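Gadarholm tip handling, equipment report for March
To: Hrvoje Mujić
From: Ruba Sleiman

Quick one before Saturday, sorry for the shorthand. Spend to date is 84 percent of the equipment line. Rest is mostly spoken for, see below.

## Where we are

Work is still the rack job, two boxes on the wood table, green inserts, arm over the top. Puvo wants this running at Ilthorpe before they sign for anything bigger, so all buying decisions hang off it.

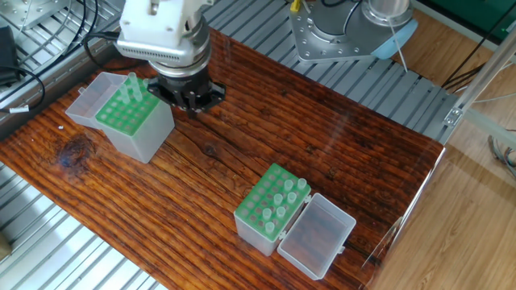
Biggest question is grippers. Original plan had one model for all cells. I'd now rather hold the second order until we have a full week of logs on each type. Quote from Pavlović stands till end of month, they won't strech it again.

Racks and tips: going through more than planned. Need a standing order, 6 cases to start. Small money but it keeps coming out of the wrong line.

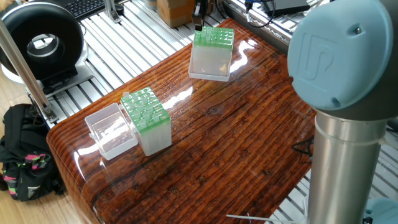 ## Grippers

- Three-finger: the 3F Adaptive. Lots of finger over a small rack. Fine with a tip on its own, I worry about full rows.

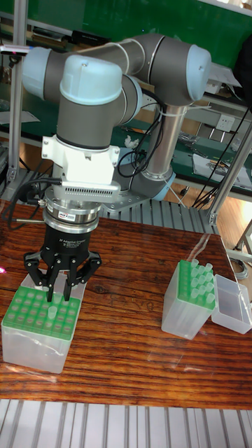
Would not buy another for this job. Keep the one we have, other groups at Gadarholm will want it for bigger parts.
- Two-finger: Robotiq 2F. Slimmer down at the tips, easier to plan around neighbors in the grid. My pick for the Ilthorpe cell.

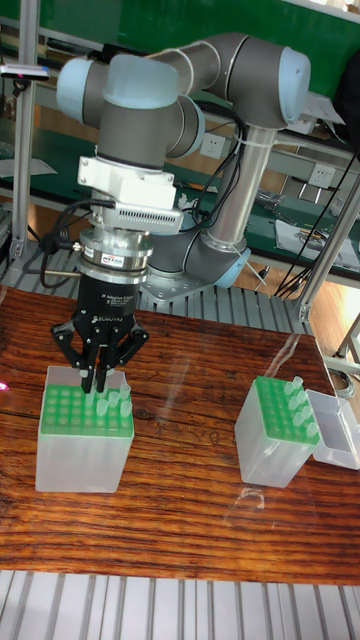 ## Asks

- OK to move 719 from travel to consumables (racks, tips, spare cables)
- OK to order 2 more two-finger units at the Pavlović price, once logs are in
- Decision on service contract. Can wait till next report but not longer
- Somebody from Puvo on the next call, they keep changing the rack spec by email and I cant budget for that

Cell layout drawing for Ilthorpe comes separately. Floor plan they sent is missing the power outlets, have asked twice.

Ruba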